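Bottom Bracket Creak: Finding the Noise Before Replacing the Part

A creak under load gets blamed on the bottom bracket more often than on any other part of the bike. The bearings are sometimes at fault. More often the noise comes from a joint next to them, and the frame carries it to the area of the crank, where the rider hears it.

Leandro Ortuño has run the repair side of the Tetdale workshop for 12 years. Of the bikes brought to him last year with a reported bottom bracket creak, 167 were logged with a confirmed cause. Fewer than half of those causes were inside the shell.

"The frame is a tube with air in it," Ortuño says. "It moves sound very well. You can't trust your ear from the saddle."

Conditions for the test

The first step is to write down when the noise occurs. A creak once per crank revolution suggests the pedals, crank, chainring bolts or bottom bracket. A creak that follows wheel speed points to a hub, a spoke crossing or the cassette. A creak that comes only when seated is likely to be in the seatpost or saddle rails.

Ride the same short climb in the same gear each time. Change one thing between runs. Stand for one run and sit for the next. If the noise stops when standing, leave the crank alone and start with the saddle clamp.

Temperature matters more than most riders expect. Aluminum cups in a carbon shell expand at a different rate than the shell, and a fit that is quiet in a heated shop may creak on a cold road in November. Ortuño keeps such bikes overnight in an unheated shed and tests them first thing.

Order of work

Remove the pedals, clean the threads on both sides, grease them and refit to the maker's torque. Do the same with the chainring bolts. Check the rear axle and the dropout faces for grit. Remove the seatpost, wipe the inside of the seat tube, and refit with grease on metal or assembly paste on carbon. Inspect the derailleur hanger bolt, a small part that makes a surprisingly loud click.

Only then should the crank come off. Turn each bearing by finger. A bearing that feels rough or has play in it should be replaced. One that turns smoothly may still be noisy if its outer race is moving in the shell.

Ekene Eze, who designs frames at Nerport, keeps a spreadsheet of shell measurements from returned frames. Each shell is measured at two depths per side and on two axes at each depth. The figure he looks at first is the difference between the two axes. A shell that is oversized but round can usually be dealt with using retaining compound. An oval shell holds the bearing at two points only, and the compound tends to fail within a season. 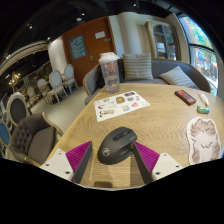 Press-fit and threaded shells

The two designs fail in different ways. A threaded cup creaks when the threads are dry, when the cup is under torque, or when the shell face isn't square to the bearing axis. All three can be put right with basic shop tools. Chase the threads, face the shell, grease both surfaces and tighten with a torque wrench. Note that the drive side of an English-threaded shell is left-hand thread and tightens counterclockwise.

A press-fit cup depends on interference between the cup and the shell. Eze's view is that most press-fit trouble is set at the factory. "If the bore is wrong, the owner can't fix it with care," he says. Nerport moved its Akande frame back to a threaded shell two model years ago. The Sturum, its lighter frame, still uses a press-fit with both bores cut in one pass from the same side, which keeps them in line.

Installation errors account for much of the rest. A cup started at an angle will shave material from the shell and won't seat evenly on a second attempt. Use a press with stepped guides. Bring the cup in slowly, stop at the halfway point and check the gap around the flange. Don't use a hammer and a block of wood.

Service interval

Ortuño pulls and cleans the bottom bracket on wet-weather bikes after around 200 hours of riding. On bikes kept dry he leaves it alone until there is a symptom. Each removal of a press-fit cup takes a little grip from the shell, and he notes the count on a sticker under the down tube. At 4 removals he measures the bore before fitting anything new.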